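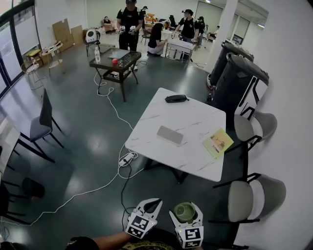
2026-03-10

Flerow, hold controller and table approach

Picked up where the last entry stopped. The open question was why the right hand lets the cup creep during the walk to the table, and whether that is the grip controller or the pose estimate feeding it.

Replayed the bad runs from the log first. Commanded opening is flat the whole way. Measured opening is not: it grows a little each time the arm changes direction, then never comes back. So the controller sees the error and does nothing with it. Found it in the config. The deadband was still set for the hard test block, and the creep sits just inside it. Halved the deadband and added a small integral term that only runs while the state is HOLD. It resets on release, otherwise the next grasp starts with a leftover push.

Second thing, timing. Marker poses for the two grippers come in on separate threads and get merged by arrival time. Under load the right one lags. Changed the merge to use capture time and to drop any pair more than 40 ms apart. Before the change the worst gap in the log was 68 ms. At normal walking speed that is enough to put the cup on the wrong side of the table edge in the planner's view.

Ran the set again after both changes. 432 poses logged for the right gripper on the longest run, 400 kept after the merge. The dropped ones are bunched at the turn, where the marker block tilts away from the camera. Left gripper is fine. I would like to fill the gap from arm kinematics instead of holding the last pose, but Skiltamness does not expose joint velocity on that topic yet. Ticket is in.

Table detection. The marble pattern is a nuisance. The plane fit is good but the edge finder picks up the grey veining as edges and splits the top into pieces. Tried a stronger blur, which lost the real far edge behind the black case. Went back to the old blur and now take the outline from the plane fit only, with the color edges used just to refine it by a couple of centimeters. Much steadier.

The flat silver-grey device near the center is still merged into the tabletop. It is too thin for the current height threshold. Placement planner therefore thinks the middle is free and likes to put the cup there. For now I drew a keep-out by hand. Do not leave that in for the Cadwaladr build.

The glass coffee table farther back is not usable as a target. Depth goes through the top and lands on the lower shelf, so the surface comes out too low. Masked the whole thing as an obstacle, padded on all sides.

Cables from the power strip do not show up in the floor map at all. Added a no-go polygon under the left side of the marble table and along the cable run. It needs redrawing any time the strip moves.

To do:
Put the deadband in the per-object file, not the global one
Log the reason for each dropped pose pair
Lower the height threshold and check what it does to false hits on the veining
Rerun the old Drokwood logs from July through the new merge
Ask about joint velocity again

Config is on the branch hold-integral, not merged. Please don't pull it onto the other rig until the reset on release has been tested with an empty hand.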